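Penusen Tattoo Records Project
Second progress report to the Pluner Fund
Submitted by Kazimír Štěpánek, Project Lead, Zillano
Nov 19, 2018

1. Purpose of this report

This report sets out the work done since our first report in March, the present state of spending, and the matters on which we ask the Fund for a decision. It should be read with the original work plan. Section numbers follow the Fund's reporting form, except that Sections 5 and 6 of the form have been joined together, as agreed by letter in the summer.

The grant supports the sorting, repair, copying and description of the Šimek papers, the working records of a tattoo shop that traded near the harbour at Penusen under three owners. The papers comprise design sheets, customer books, letters from other tattooists and a quantity of loose tracings. They were given to Zillano by the last owner's family, together with the shop's sign and two boxes of unsorted receipts. The receipts are outside the terms of the grant and have not been touched.

2. Work completed

All 203 design sheets have been cleaned, numbered and placed in new folders. Most were pinned to the shop wall for long periods and had rust marks at the corners. The paper conservator advised against removing these marks fully, and treatment was limited to taking out the remaining pins and flattening the sheets. Eleven needed further repair along old folds.

Copying of the design sheets is complete. Each was copied twice, once at full size and once with a colour chart alongside. The red used by the second owner proved hard to match and a number of sheets had to be copied again under different lights.
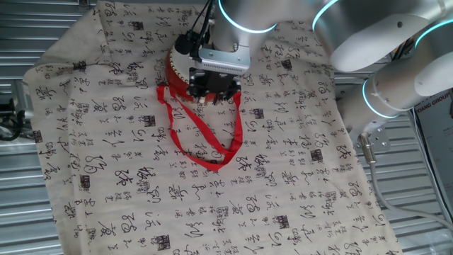
The customer books have taken longer than planned. The work plan allowed for four books of similar length, but one of them was found to hold two years of entries written from the back as well as from the front, with the volume turned upside down. These entries overlap in date. They have been given their own run of numbers so that the order of the original is kept.

To the end of the reporting period, 152 pages of the customer books have been read and typed up in full. The entries normally give a surname, the design number, the part of the body and the price. Where a customer brought his own drawing, the word "own" stands in place of the number. It has been possible to match many entries to surviving design sheets, and the swallow, anchor and name scroll designs can now be followed across all three owners.

3. Interviews

The work plan provides for recorded interviews with former customers and with tattooists who knew the shop. Nine interviews have been held against a target of fourteen. The recordings vary in length and the longest runs to 90 minutes.

Several of those interviewed allowed their tattoos to be photographed. A separate consent form is used for this purpose, and a person may agree to the recording and refuse the photograph. Two have done so. The form was reworded in the spring after one family found the section on later use unclear, and earlier interviewees were sent the new wording and invited to sign again. All replied. 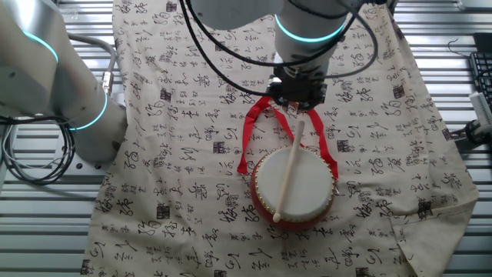 Beige cloth on the work surface, gripper above the middle

The interviews have corrected our first dating of the shop's move from the quay to its later address. Three speakers independently placed the move in the second owner's time, and an entry in the customer books for new window glass supports them. The history note supplied with our application is wrong on this point and a revised version is attached as Appendix B.

4. Designs taken from other cultures

In its comments on our first report the Fund asked how the project would deal with designs borrowed from living tattoo traditions. The Šimek papers contain a small group of these, mainly bands and spirals copied from printed books, with no sign that the shop's owners knew their meaning or sought anyone's leave.

We have decided to describe these sheets in the catalogue but to hold back the copies from the public website until advice has been taken. An outside adviser with experience in Pacific tattooing has agreed to review the group and has received the written descriptions. Her comments are expected in the next reporting period. The catalogue entries use the shop's own titles in quotation marks, followed by a plain description, so that a reader will not take the shop's title as a reliable guide to where the design came from.

One sheet shows lettering which the shop copied without being able to read it. It has been set aside until a reader of the language can check it.
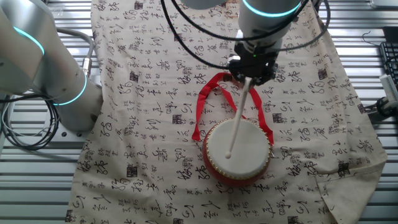 5 and 6. Spending and staffing

Spending is within the approved total. The conservation budget is fully spent. The interview budget is underspent because fewer journeys were needed than expected; most of those interviewed still live within reach of Penusen.

We ask the Fund's permission to move 1,000 from the interview travel line to the typing line. This would pay for the additional work on the double-ended customer book. No change to the total grant is sought.

The part-time cataloguer left in the summer for a full-time post. The position was vacant for seven weeks and has been filled from within Zillano. The delay to the catalogue is put at one month and we do not expect it to affect the closing date.

7. Public access

A small display of copied design sheets was shown in the reading room for six weeks. Original sheets were not used, on the conservator's advice. Visitors were invited to leave the names of relatives who might have been customers, and four of the nine interviews came about in this way. A talk on the customer books was given on the opening evening.

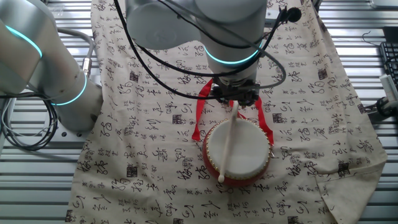 The website pages have been drafted and are being tested by staff. Searching by design number and by subject works as intended. Customers' surnames will be left out of the public pages for all entries made within the living memory of their families, and the rule for deciding this is set out in Appendix C. Requests from relatives will be answered by letter.

8. Work for the next period

The remaining pages of the customer books are to be typed up, and the five outstanding interviews held. Two have been arranged. The letters will then be listed, beginning with those that enclose drawings, as these are in the weakest condition. The adviser's comments on the borrowed designs will be sent to the Fund in full when they are received.

Decisions requested of the Fund: approval of the transfer described in Sections 5 and 6, and acceptance of the revised history note at Appendix B.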